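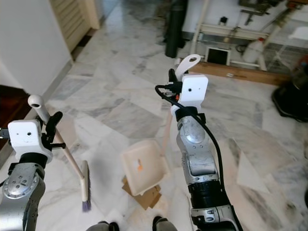 Homovik two-arm floor kit, reviewed after the grip fault

12 November 2022
Review by Kirstin MacKinnon

The Homovik kit is sold as a pair of arms that will use the cleaning tools you already own. I own a broom and a long-handled dustpan, so I qualified. It has now done 39 sessions on our downstairs marble, and I would have called it slow but likable if you had asked me before session 31, when it threw a broom at my shin.

"Threw" is unfair. It let go at the far end of a stroke, and the broom kept the appointment alone. I have a small bruise and a strong opinion about grip force settings.

The two arms divide the work sensibly. Left gripper sweeps, right gripper minds the dustpan, and cardboard scraps are the usual diet. On a good day it clears the stretch by the louvered door while I drink a coffee and pretend to supervise. It is hopeless with fine dust and surprisingly patient with anything bigger than a bottle cap.

Then there is the fault. After a long run, the left gripper starts easing off by tiny amounts. The status page goes on reporting a firm hold, because it reads the force that was requested and doesn't check the force that is there. The handle creeps, the broom head turns, and the arm carries on making lovely sweeping motions with a tool that has stopped facing the floor. If you are lucky it just misses the dirt. If you are me, see above.
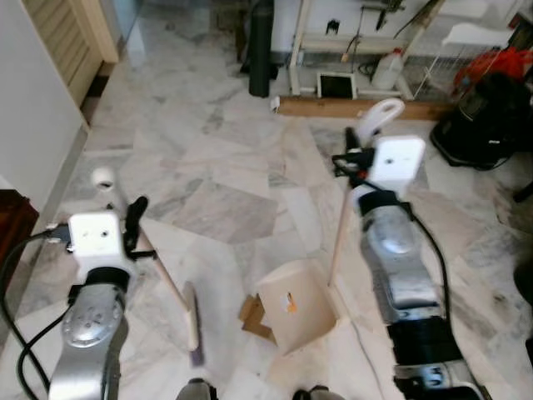
SAFETY AND FAULTS

My log says the creep begins at 136 strokes, give or take however badly I was paying attention. Hamish MacBrayne, who fixes these for a living and sells spares under his own surname, had me swap the finger pads first. New pads helped for two sessions. After that we were back to creeping, and I was out the price of the pads.

The part that bothers me more is the stop behavior. Press the stop button and both arms halt, fine. Both grippers then relax, so whatever they were holding is free to fall. With a broom that is a clatter. I can think of heavier things people will hand to it. The manual covers this in a footnote under "Storage," a section I had been saving for when I wanted to store it.

Homovik support answered in four days. Somtochukwu Effiong on their help desk was polite, read the log properly, and admitted that release on stop is the factory default. You can change it to hold on stop, three menus down, under a label reading "Pradach mode." He didn't know why it was called that either. I changed it, and I've kept people out of reach while it runs, which I should have been doing from the start.

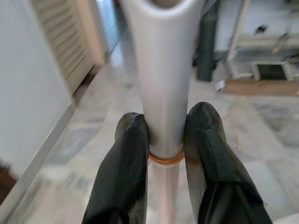
Does a thicker broom handle stop the slipping?

A thicker handle delays it. The fingers have more to hold, so the broom takes longer to turn, but the force still fades and the status page still fibs. I tried a Vistwood broom with a fatter grip and got 300 strokes before the head began to wander. Pausing the job and re-gripping by hand works better, if you don't mind being the automatic part of the automatic sweeper.

The dustpan side has been no trouble. It mostly stays put, so the right gripper has an easier life – I tried swapping the jobs over in the settings and the right one crept too, only later.

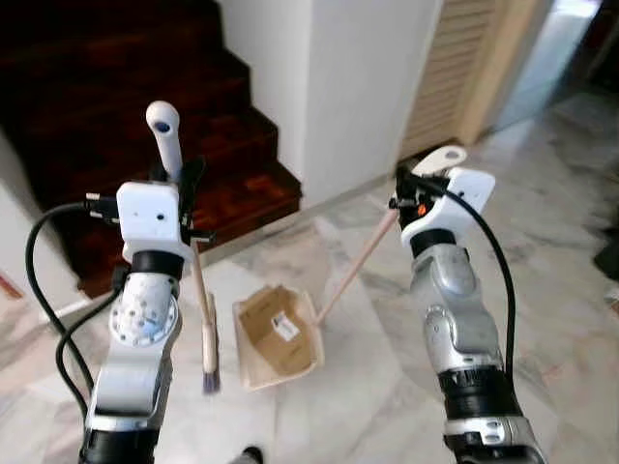 Broom on the left, dustpan on the right, stairs behind.

Firmware 2 is supposed to measure the real grip force and halt if it drops. It was promised for March and I am still on the old one. Elspeth Purves wrote in to say her kit got the update early and now stops constantly, asking to be reassured about its broom. I would take that over the shin version.

Good: careful with clutter, quiet, decent reach, support staff who read what you send.

Bad: grip fades on long runs, status page reports wishes, drops its tools on stop unless told otherwise.

Would I buy it again? After the update, maybe. Until then, change the stop setting before the first session, keep the runs short, and stand well back from the left arm. Morven Guthrie is borrowing ours next week and has been told all of this twice.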